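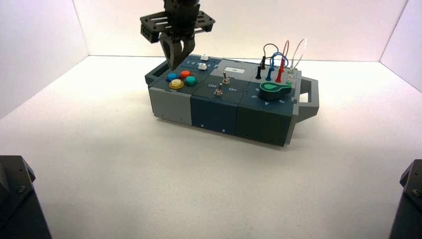 How to test whether a robot could do your chores

People ask me when a robot will do the washing. I say "have you got a task board?" and they change the subject. But you can find out a lot about a machine's prospects in your kitchen by giving it some knobs, and it costs far less than a kitchen.

Step 1: Pick your controls

Walk round the house and write down what you touch. A washing machine is a dial and a button. The heating is a slider, or was at my mother's. The fuse box is switches. My first list ran to 222 entries and included the cat, so be strict. You want buttons, sliders, toggles, a dial and something with a plug on the end.

Step 2: Fix the board down

Use clamps or screws. A board that slides is a different test, and a harder one. Jae-in Kong skipped this at Iltberg and spent most of November chasing his round the bench.

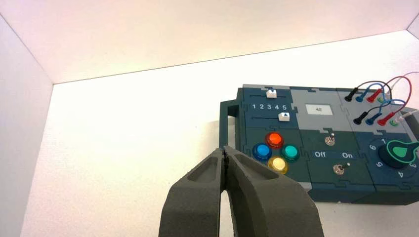 Sliders, buttons, toggles, dial and plugs, with the fingers near the handle.

Step 3: Start with the buttons

Go straight down, slowly, and stop when the button does. Set a force limit first. Our old Neagu arm had none and treated every button as a nail.

Step 4: Sliders and toggles

Come at a slider from the side and push along the groove. For toggles, push the lever near its tip. Expect the fingers to overshoot and knock the neighbour as well.

Step 5: The dial

Grip, turn, let go, go back, grip again. You do this without thinking – the robot has to be told about its own wrist.

Step 6: Plugs

Put the kettle on. Plugs need the right place, the right angle and a bit of give, and the cables get in the way of everything.

Keeping score

Run each control 400 times and log the misses in whatever you like. I use Cusum. Siobhán Phelan uses a pencil and her figures are better than mine. Allow 8 seconds a go and count anything slower as a miss, or you will be there all night.

So, can it do the washing? Ours can very nearly start it. Loading is another page.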